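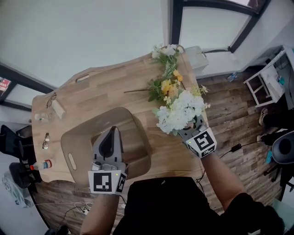
RUDDALE HALL USERS' GROUP
Minutes, November meeting

Posted by Fatemeh Ghorbani, 7.10pm

Present: Visitación Aguirre (chair), Florêncio Falcão, Salvador Sequeira, Sérgio Bettencourt, Fatemeh Ghorbani (notes). Apologies from the Brarnby lot, clash with their own AGM.

Started late, key wouldn't turn. Salvador got in round the back.

1. Last minutes
Agreed. One correction, it was Florêncio who offered to ring the boiler people, not Sérgio. Sérgio wants that noted. Noted.

2. Heating
Boiler people came. Pump is on its way out but will do the winter if we don't keep switching it on and off at the wall. Please use the timer. Quote for a new pump is £2514 fitted, VAT included. Visitación thought this steep. Florêncio has asked for a second quote from the firm that did Brarnby school, not heard back yet. Left until next meeting unless it packs up before then, in which case Visitación can say yes to the first quote without calling us all together. All in favour.

Salvador asked again about the radiator in the small room. Bled it, still cold at the top. Florêncio to have a look.

3. Bookings
Tuesdays are a muddle, sorry, meant the early evening slot generally. Choir and the sewing group both down for the main hall at 7. Sewing say they booked first, choir say they've always had it. Went round this for a while. Sewing will move to the small room until Christmas if the radiator gets sorted (see above), and choir to put their chairs back afterwards, stacked, not left in rows.

The online calender is out of date. Fatemeh to fix. Nobody is to write on the paper one as well, we keep ending up with two versions. Paper one comes off the wall once the online one is right.

Torres dance class want an extra hour from January. Fine by everyone. Same rate.

4. Kitchen
Urn leaks from the tap. Sérgio has a washer that might fit. Mugs going missing, down to odd ones. Visitación has a box of her sister's we can have.

Fridge: somebody's marge, a carton of milk and a tub of something with no label. All thrown out by Salvador. Anything left in after a booking will go in the bin from now on, sign to go up.

Tea towels. Rota didnt work. Each group to bring own.

5. Winter supper
Date as agreed before. Soup, bread, cheese, puddings. Florêncio doing leek and potato, Visitación doing a tomato one without cream for those who can't have it. Need 3 people on the door and washing up, have 2. Fatemeh will ask the choir.

Tickets same price as last year. Long talk about a raffle. Sérgio against, says people feel got at. Salvador for, says it paid for the new curtains. Put to a vote, raffle stays but only one round of selling and no going table to table during pudding.

Music: Promutness have said yes, fiddle and accordion, want feeding and petrol money. They need a socket near the stage end so the extension lead must be found. Last seen in the cupboard under the stairs.

6. Car park
Pothole by the gate worse. Council say not theirs. Landowner says not his. Visitación to write to both again and copy each into the other. Meanwhile Salvador will fill it with hardcore from his brother's, no cost to us.

Please no parking across the neighbour's drive, had another note through the door. A polite one this time.

7. Any other business
- Light out in the ladies. Florêncio has done it.
- Lost property: one child's welly, umbrella, reading glasses. On the shelf by the door till the supper then charity shop.
- Sérgio asked if the noticeboard could be cleared of anything past its date. Yes. Sérgio to do it.
- Insurance renewal form is with Visitación, needs two signatures, Fatemeh signed tonight.

Next meeting after the supper, small room if warm, otherwise at Visitación's.

Closed 8.50pm. Salvador locking up.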